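Ribbed rubber gaiter

From the Grukano Encyclopedia of Household and Workshop Things
14 shares | 2 comments

A ribbed rubber gaiter, also called a bellows, a boot, a concertina sleeve or (in older shop catalogues) a convoluted cover, is a soft tube with a folded wall that fits over a part which has to bend, slide or swivel. Its job is to keep dirt out and grease in while letting whatever is underneath get on with moving. Most people own several without ever having bought one on purpose. They are found at the foot of a gear lever, under the front of a car, on the forks of older motorcycles, around the stems of switches on outdoor equipment, and between moving parts of all sorts where a plain tube would kink or tear.

The word gaiter comes from the cloth or leather covering once worn over the ankle and the top of the shoe, and the comparison is a fair one, as both are there to stop mud and grit getting into a gap that has to stay open enough to bend. Boot is the usual word in North America. In Britain the two are used side by side, often by the same person in the same sentence, and no great harm comes of it.

Shape and parts

The folds of a gaiter are called convolutions. Each has a peak, where the wall stands furthest out, and a root, where it comes closest to the part inside. Peaks may be sharp, like the folds of a paper fan, or rounded, like a stack of soft rings. Sharp folds pack down into a very short length, but the crease is where the strain gathers and it is usually the first place to crack. Rounded folds take up more room when closed and spread the bending over a wider piece of rubber, so they tend to be chosen where the movement is small but goes on all day.

A gaiter may be the same width from end to end or it may taper. Tapered gaiters are the more common kind on joints, where the housing at one end is broad and the rod or shaft coming out of the other is a good deal slimmer. Each ridge is then a little smaller than its neighbour, and a well-made one can partly nest its narrower folds inside the wider ones when it is squeezed, a bit like a camping cup.

At both ends there is normally a plain, unfolded band known as the collar or cuff. The collar grips whatever the gaiter is mounted on. It may be held by its own stretch, by a clip or a tie, or by a lip which drops into a groove cut for it. A long, smooth collar gives a better grip and a more forgiving fit, and also gives the fingers something to hold when the gaiter is being pulled into place, for which anybody who has done the job with cold hands will be grateful.

Materials

Natural rubber was used for the earliest moulded gaiters and is still liked for its stretch and its resistance to tearing. It does not get on with mineral oil, which makes it swell and go soft, and strong sunlight will craze its surface in time. Chloroprene, usually sold as neoprene, copes better with both and has long been a common choice for greased joints. Silicone stands up well to heat and stays supple in the cold, but it tears rather easily once nicked. EPDM is good out of doors and poor with oil. Thermoplastic elastomers, which are strictly speaking not rubber at all though everyone calls them that over the counter, are stiffer and hold their shape well.

Leather and waxed canvas were both used before moulded rubber became cheap, and leather is still seen around gear levers, where it is there mostly for its looks. A sewn gaiter of this kind has soft gathers in place of true convolutions and will keep out dust but very little water.

Colour says less about the material than people suppose. Carbon black is added to many rubbers to strengthen them and to guard against sunlight, so that the great majority of gaiters are black or some shade of grey. A matt surface is usual. Moulded gaiters often come out of the packet with a pale bloom, caused by waxes or other ingredients working their way to the surface, and this can be mistaken for age or dirt. Bloom generally wipes off. Scuffing doesn't, though a scuff by itself is only a mark and need not mean the wall has been weakened.
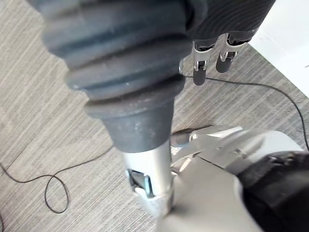 How they are made

Most gaiters are moulded in one piece. In compression moulding, a measured slug of uncured rubber is pressed between the halves of a heated mould with a core in the middle to form the hollow. In injection moulding the rubber is forced in through a narrow passage, which is quicker and suits large numbers. Either way the finished piece has to be got off its core, and since the folds grip it firmly this is done by stretching, often with a puff of compressed air to lift the wall. Blow moulding is used for thermoplastic types.

Small runs are sometimes made by dipping. A shaped former is lowered into liquid latex, lifted out, left to dry and dipped again until the wall is thick enough. Gunnel Viklund, whose notebooks on dipped rubber goods are kept with the Soresura workshop papers, preferred to let each coat rest overnight and was rather severe about people who hurried it. Her notes describe turning the former slowly by hand so that the latex would not collect in the roots, and they include a long aside on dust, which she regarded as the chief enemy of the trade. One line, written on a Wednesday with no other date, simply reads: "Two spoiled. Window open."

Fold-and-stitch gaiters, built from flat panels of coated cloth, are used where the cover must be very large or square in section. These are closer to tailoring than to moulding, and the people who make them often talk about them in that way.

Fitting

The ordinary advice is to clean the seat first, check it for burrs, and ease the wide end on before the narrow one, though this depends very much on which end can be reached. A little soapy water helps a tight collar slide and does no harm to the rubber. Oil should be kept away from natural rubber altogether. Where the gaiter must pass over something much wider than itself, a smooth cone is used to stretch it gradually, and a plastic bottle with the top cut to shape has served plenty of home mechanics perfectly well.

A gaiter should not be twisted when it is fastened down. Twist shows as folds that lean to one side, and it will shorten the life of the roots considerably. It is also worth moving the joint through its whole travel before tightening anything, so as to be sure that the folds are neither pulled flat at one extreme nor pinched at the other. The Prumov method, taught in a number of evening classes and named after the town where it was first written down, has the fitter fasten the collar at the middle of the travel and then "burp" the gaiter by lifting the lip for a moment to let trapped air out. Sealed gaiters that have not been burped can balloon when squeezed.

Split gaiters have a seam running down one side, which is glued or clipped together once the gaiter is in place. They save a great deal of dismantling. Opinion on them is divided, and Kazimír Ďurica's handbook Small Covers gives them 2 pages of faint praise before advising the reader to take the joint apart after all.

Care and wear

Very little is needed. Grit lodged in the roots can be brushed out with an old toothbrush, and a wipe with a damp cloth and mild soap will deal with most of the rest. Silicone spray gives a pleasant finish to many rubbers but should be kept off silicone gaiters, which may take it up and swell.

Wear shows itself in a few familiar ways. Fine cracks across the peaks usually point to age and sunlight. Cracks deep in the roots come from bending, and are the more serious of the two as they are apt to go right through before they are noticed. A good way to look for them is to open the folds gently between finger and thumb under a bright lamp. A collar that has gone hard and shiny has lost its grip and will let dirt in even if the folds are sound. On a greased joint, a dark smear thrown outwards from the gaiter is a sign that the wall has split somewhere.

Repairs with glue or patches seldom last on a part that bends, and replacement is nearly always the better course. Spare gaiters keep best in a cool, dark drawer, lying at their natural length with nothing heavy on top. They should not be stored stretched over a tin or hung on a nail, which leaves a dent in the collar.

Collecting and curiosities

It may come as a surprise that there are people who collect them. Early examples with a maker's name moulded into the collar are the most sought after, and the Brabec pattern, with one oversized ridge in the middle of the run, is a particular favourite. The purpose of the large ridge has never been agreed upon. Some hold that it acted as a stop, and others that it was a mistake in the mould which customers grew fond of.

See also: Bellows; Camera bellows; Concertina; Dust cap; Grommet; O-ring

Filed under: Rubber goods > Covers and seals > G

Contact the editors | Copyright Grukano Encyclopedia | Back to top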